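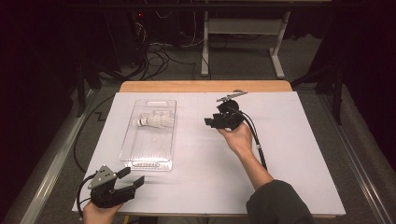

Figure 3. Transparent plastic tray with an oval handle slot, lying on a white board.

4.2 Reading fiction in extracts

The second part of our study concerns the way in which readers meet a crime novel before they buy it. Many publishers now release the opening pages of a new title in small portions, each one on a different book blog, and the reader who wants the full extract must follow the portions from one site to the next. We were interested in what this does to the judgment of the narrator. A first-person narrator who is not reliable needs time, and the extract does not give much of it.

We chose three novels from the list of the publisher Sternus. All three are told by a character who hides something important from the reader. In Talavari the hidden matter is a death in the family, which the narrator mentions once and then leaves alone for most of the book. In the second novel, Ciltent, the narrator is a teacher who describes her neighbors with great patience and says almost nothing of herself. The third, Gaber, has a narrator who lies openly from the first page, and it served us as a comparison.

Readers were recruited through a mailing list of a regional library network, and 400 of them finished both stages. In the first stage, one group received the opening chapter in a single piece. The other group received the same chapter in nine portions, one portion each morning, with the introduction of the blog left in place. In the second stage, all readers received the complete novel and were asked to write freely about the narrator after finishing it. We did not give them a scale for trust at this point, as the pilot in May had shown that readers tended to repeat the words of the scale in their own comments.

The comments on Talavari differ most clearly between the groups. Readers of the single piece often wrote that they liked the narrator at first and felt ashamed of this later. Readers of the portions seldom wrote of shame. They remembered single sentences very well, sometimes word for word, and it was usually the last sentence of a portion which they remembered. When the cut fell after a cruel remark, the narrator was called cruel. When it fell after a joke, he was called funny, and this opinion lasted in many cases until the final chapters.

For Ciltent the picture is less clear. The teacher does not produce strong last sentences, and several readers in the portion group complained that they had forgotten who the neighbors were. Two of them asked us for a list of characters – we did not provide it, but we note the request. Gaber showed no difference that we would like to defend. A narrator who lies openly seems to be read in the same manner whatever the length of the piece.

One limit of this design should be named. The readers knew that they would receive the whole novel later, and a reader of a blog does not know this. Such a reader may stop after the second portion and keep only an impression, and our data say nothing of this person. We return to the question of the cut in Section 5, where the place of the break was chosen by the authors of the novels themselves.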